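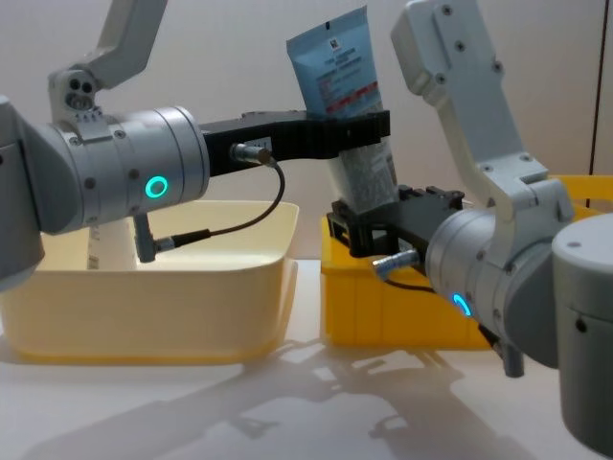
A tube between two grippers, over a pair of plastic bins.

About Grestex

Grestex is a translation bureau. We turn manuals, menus, leases, museum leaflets and the small print on the back of things into English, French, Turkish and, when Hakim is in a good mood, Arabic. We have been at it for 20 years, which is longer than either founder planned to do anything.

Those founders are Ozan Tokgöz and Noémie Girard. They met on an evening course in bookkeeping that both of them failed. Ozan had been translating washing machine instructions from his kitchen in Tuvside; Noémie had been correcting other people's, unpaid and by post. Going into business together seemed cheaper than stamps.

The office is still in Tuvside, above a shop that sells blinds. Ring the lower bell. The upper bell belongs to a dentist who has been very patient with us. A second, smaller office opened in Irnach one July, mostly for the legal work, and has better chairs, as its staff like to mention.

How we work

Every text is read by 2 people: one who translates it, and one who is paid to find fault. They are allowed to argue for as long as the deadline permits. The longest dispute so far concerned the word "approximately" in a boiler guide and was settled over lunch, badly.

We have 34 regular translators, most of them freelance and all of them particular about commas. Each works only into the language they grew up swearing in. If your subject is one we don't know (we once had to turn down a treatise on bell ropes), we'll say so and try to point you to someone who does.

What it costs

We charge by the word, counted in the original, so you'll know the price before we start. Jobs under 100 words go out at a flat fee. Rush work costs more, and Noémie decides what counts as a rush.

Getting in touch

The phone is answered from nine until half past five, except when the kettle is on. Email is quicker. Please send the whole document, including the bits you think don't matter, as those are usually where the verbs are.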